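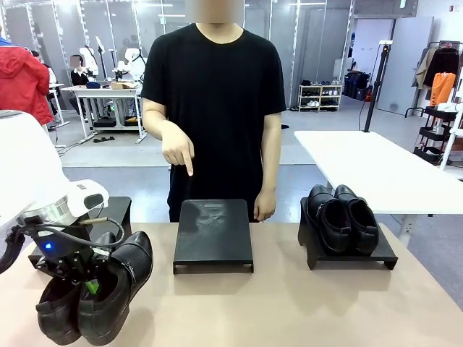
Shoes, stands and the state of household chores

June 10, 2021

Putting a pair of shoes on a stand is a job most people could do while on the phone. It's also a fair test of where chore machines have got to, and I have come to prefer it to the folding and pouring tests that get most of the attention. Three black stands on a table, a pair of black leather shoes in the gripper on the left, a pair of loafers already side by side on the right-hand stand, and a person pointing at the empty one in the middle. That is the whole problem statement. The shoes go there.

I keep a log of machine trials on ordinary chores, partly for work at Brerkwood and partly out of stubbornness. It now has 1,363 entries. Footwear is a small share of them, but the entries are long, and the reasons for failure are more varied than I expected when I started.

What makes shoes awkward

A shoe is stiff at the sole and heel and soft nearly everywhere else. Grip it by the upper and it deforms under the fingers, so the angle at which it hangs depends on where you took hold and how hard you squeezed. Two shoes in one gripper is worse. They press against each other, and the pair behaves like a hinge with a lot of friction in it. A planner that treats the pair as one solid block will be wrong by a few degrees at the toe, and a few degrees is enough to catch the edge of a stand.

Then there is the colour. Black leather on a matte black surface gives a depth camera very little to work with. Glossy uppers throw back the ceiling lights as bright patches, and some sensors read those as holes. Add a black gripper and you have black against black against black. A light tabletop helps a good deal with finding the stands, and not at all with deciding where shoe stops and stand begins.

Finally, orientation. Shoes held vertically with the soles outward have to be turned before they can be set down. That is a wrist movement of about a quarter turn, done close to the table, and it needs clearance on every side. With stands to the left and right of the target, the clearance is limited. People solve this by lifting the shoes, turning them in the air and coming straight down. Most of the routines I have tested will do the same if the lift is written in by hand. Left to find the shortest path, they tend to turn too low.

Pointing as an instruction

I am more interested in the finger than the gripper. "Put them there" is how chores are handed out in every house I've lived in. Nobody gives coordinates.

Pointing is geometrically poor. The line from shoulder to fingertip and the line from eye to fingertip don't meet the table in the same place, and which one a person means varies from one person to the next. In my log, the gap between the two has been as large as 30 centimetres at arm's length. When the candidates are a handful of stands spaced well apart, you can ignore most of this and take the nearest one. If one is empty and another has shoes on it, the choice is easier still. On a crowded hall floor, with a boot tray and a school bag, it isn't easy at all.

The Sitow software, which I used through most of last August, handled this by asking for a spoken word as well as the gesture. It was slow but I thought it sound. The Dramani module we tried afterwards used the gesture alone and was quicker, and when it was wrong it was wrong with great confidence. I'd take the slow one in my own hall.

Numbers, for those who want them

Our last run of shoe placements at Brerkwood, on stands of our own:

Correct stand chosen: 79 per cent
Attempts before we stopped a trial: 2
Time allowed per attempt: three minutes

"Correct stand" means only that. It says nothing about whether the shoes ended up level, together, and with the toes towards the front, which a shop would insist on and a household would like. I scored those separately and the figures were poor enough that I want to repeat the run before printing them. The usual fault was one shoe touching down before the other and being pushed sideways as the grip opened. Releasing more slowly helped with the stiffer pairs. It did nothing for soft slip-ons.

Shop floor first

If I had to say where this gets used, I would say stockrooms and display tables before hallways. A shop can choose its stands, fix the lighting and keep shoes in known pairs. It can also put up with a machine that takes several minutes, provided it works after closing. A house offers none of that. Shoes come off in the doorway, one on its side, one under the radiator, laces still tied.

Brastel have said they will lend us a pair of sloped stands with a front lip for the next set of trials. I expect the lip to stop shoes sliding and to cause more snags on the way in, and I have no idea which effect will be larger. The flat ones are staying in as the comparison. I also need to buy more brown shoes, as all of ours are black.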